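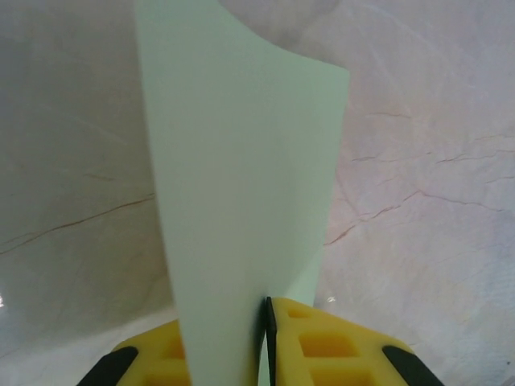
Put the cabinet where you want it before you fill it, one reader wrote after the last edition, and could the manual please say so before step 9. It now says so in step 1. We have also moved the bit about the castors.

Section 4: Positioning and loading the Ferine flat-file cabinet

Revised February 10, 2024

Before you start

The Ferine weighs 69 kg empty. It takes two adults to lift, and they should be on speaking terms. Have ready a spirit level, the hex key from the fittings bag, and a torch. The hex key is the small silver thing you threw out with the foam.

CAUTION: Do not lift the cabinet by its drawer pulls. They are rated for drawers.

Positioning

1. Choose the final location. It should be the final one. Avoid outside walls, the laundry, and any room described by a real estate agent as "sun-drenched". Paper fades and curls at its own pace and doesn't need encouragement.

2. Leave a hand's width between the back panel and the wall so that air can move. In the tropics, leave two.

3. Set the level on top, first side to side, then front to back. Adjust the feet with the hex key until the bubble sits in the middle. Check again after the first drawer is loaded.

4. If you bought the castor kit, lock all the castors now. An unlocked Ferine on polished boards will find the lowest point in your house, which may be of interest to your builder.

5. Fix the anti-tip strap to a stud. Plasterboard is not a stud, however confidently it sounds like one when tapped.

NOTE: Renters should get permission for step 5 in writing. Do not skip the strap while you wait for the answer. Leave the cabinet empty.

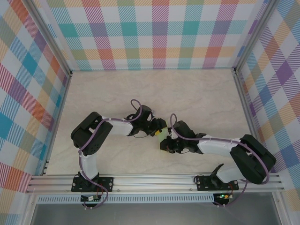

Sandhu

Loading the drawers

6. Let new stock rest in the room for a day in its wrapper. Paper that has come straight from a courier's van in April may have been through several climates by lunchtime.

7. Find the grain direction before you stack anything. Bend a sheet gently one way, then the other, without creasing it. The way that gives more easily runs parallel to the grain. Pencil an arrow on the wrapper. You will not remember.

8. Stack each drawer with the grain running the same way throughout. Mixed grain will curl in mixed directions, and the top sheet will catch on the drawer above every time you open it.

9. Load the bottom drawer first and work up. Each drawer holds 1,000 sheets of ordinary 80 gsm bond. It holds a good deal less heavy card, so use the chart inside the lid.

10. Slip a Heson humidity card into the back left corner of each drawer, window side up. If the window has turned pink, see Section 6. If it was pink when you took it out of the packet, ring whoever sold it to you.

CAUTION: Open one drawer at a time. The interlock prevents a second from opening, and pulling harder prevents the interlock from working ever again. This is not covered by the warranty.

If a drawer sticks

Empty it first. Shine the torch along both runners and look for a torn corner of paper, the usual culprit. Draw it out with tweezers. Do not use cooking oil on the runners. The service desk at Prememham can tell canola from olive by now and would be happy not to.

For replacement runners, quote the number stamped under the lip of the top drawer.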